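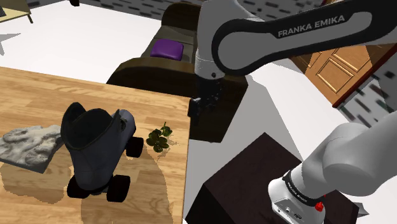
2 min read

I've rented out the flat above my shop in Ullport since 2000. A few posts on deposits, because I keep getting the same questions from new landlords.

Take the deposit before you hand over keys. I gave Gianni Monti keys on a promise once and waited 14 weeks for the money.

Walk through with the tenant on day one. Write down every mark on the walls and both sign it. Keep a copy somewhere you can find it.

Faded paint is wear. A hole in a door is damage. Carpet is where most of the arguments start. Mine was 7 years old when the last tenant left, so I charged nothing for it.

Read your local rules on the return deadline. Mondenach gives landlords less time than we get here, and Debora Bassi missed it by six days. She had to return the full amount.

Send the itemized list with the check, in the same envelope. Next thread will be on pets.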